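Geltcombe Repair and Reuse Room: gallery

Posted 5/22/25

The room at Geltcombe takes in small household and personal items, sorts them and finds a use for as many as it can. We have 2 long benches, 16 shelves and a set of metal bins on loan from Halvorsen. The gallery follows some of what has come through the door this spring. Combs and brushes make up a good part of it, and we had 40 of them in one box from Flustumura alone.

Sorting bin

Blue round hairbrush on the floor of the grey metal bin. The handle has a rippled grip and a darker, glossy cap at the end. The bin sits on a light wooden tabletop, and its floor is well scratched, mostly in the middle and towards the front.
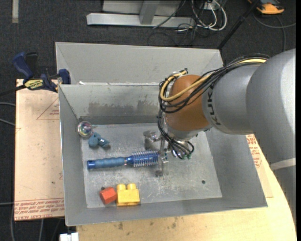
Brushes and combs: what we take

Round brushes, paddle brushes and wide combs are all welcome. Please pull out any hair before bringing them in, and leave out anything with a cracked handle - we can't mend those. Plastic handles with no use left in them go to Flollar, who collect when we have 10 full sacks.

Next gallery

Kitchen tools and tins will be added in September. If you have a box to drop off before then, leave it on the lower shelf by the side door with your name on the lid.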